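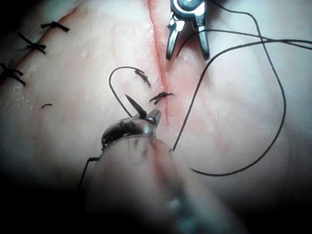
Agathe Mallet wrote in to say that I'm too hard on hospital price lists, and that a posted number beats no number at all. Maybe. I looked up the same small wound repair at two clinics near me. Skerna wants $500. Wollen wants $1,845, and a footnote says the fee "may vary."

Vary how? I called twice and got a different answer each time.

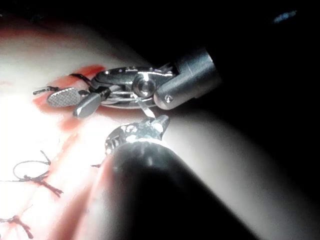 A price you can't hold anyone to is an ad. Wollen's list runs to 9 pages, and I still couldn't tell whether the follow-up visit in July was included – the woman on the phone couldn't either. Put the full bill in writing before the appointment, and I'll gladly take back what I said.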